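3.2 Materials and table layout

Draft for comment, section 3 only. Numbers still to be checked by Cabrera before it goes in.

The question in this part of the study is a plain one. When small household things share a table, what makes people call it tidy? Earlier work on clutter mostly deals with whole rooms, drawers, wardrobes. We wanted the level below that – one table top, a few things on it, none of them really belonging together.

Objects came from the Sovham list, which holds 489 everyday items sorted by where people say they keep them at home. From that list we drew 30 for the table sets. Selection was by hand (Abella and Klinhom, separately, then compared). Where the two disagreed the item was dropped. No replacements drawn.

We kept to four loose groups. Containers with something in them. Cleaning things. Toys and blocks. And long thin things, which turned out awkward enough to need a group of their own. Long things matter more than we expected at the planning stage. A jar sits where you put it and takes up its own footprint. A rod or tube cuts the table in two, and whatever lies behind it gets read as "put away" or "in the way" depending on who you ask. Raters in the pilot used both phrases for the same layout, sometimes within the same sesssion.

Stacking was allowed. This was argued over. Hegarty wanted everything flat on the cloth so that spacing could be compared directly between sets. The others felt that people do put things on top of jars and boxes, all the time, and that a study of tables with stacking ruled out would be a study of something else. Stacking stayed in, limited to one item on top of one other item. Lids only, no leaning.

All tables were covered with plain cloth. Bare table tops had given trouble in the pilot, with raters commenting on the wood and the scratches and not on the things. Cloth colour was not varied within a set. Items went down in the order drawn, turned any way the person setting up liked, and were not straightened afterwards.

Each layout was rated by 3 people on a scale from 0 to 100, where 0 was "would clear it at once" and 100 "would leave it". Raters worked alone and could write a comment. Most did. Comments were coded by Chaiyaporn using the Makby scheme, with one code added for height ("piled", "on top of", "perched" and so on).

Figure 1 gives one of the mixed layouts, with all four groups on one cloth. The light-blue tube with its yellow-green rod is the long item, the jar with orange-brown contents the container, and the small white brush stands for cleaning. Of the two blue blocks one is on the cloth and the other on the jar, so the same kind of thing is seen at both heights. That pairing was used wherever a set had two alike. 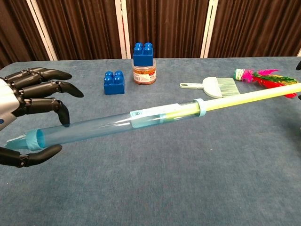
Figure 1. Mixed layout on blue-gray cloth: tube and rod, labelled jar with block on top, second block, white brush.

3.3 Procedure

Sessions ran in the afternoon, one rater at a time. Raters were told the table was in a shared room at home and that guests might or might not come – wording kept vague on purpose. No time limit. They gave the score first and wrote the comment after, never the other way round, as pilot raters who wrote first tended to talk themselves into a lower score.

After the last layout each rater was asked which single item they would take away from it. Free choice, any item, including "none". Answers were entered the same day by Klinhom and are reported seperately in section 4, along with the height codes. Layouts with a missing comment were kept. Layouts with a missing score were not.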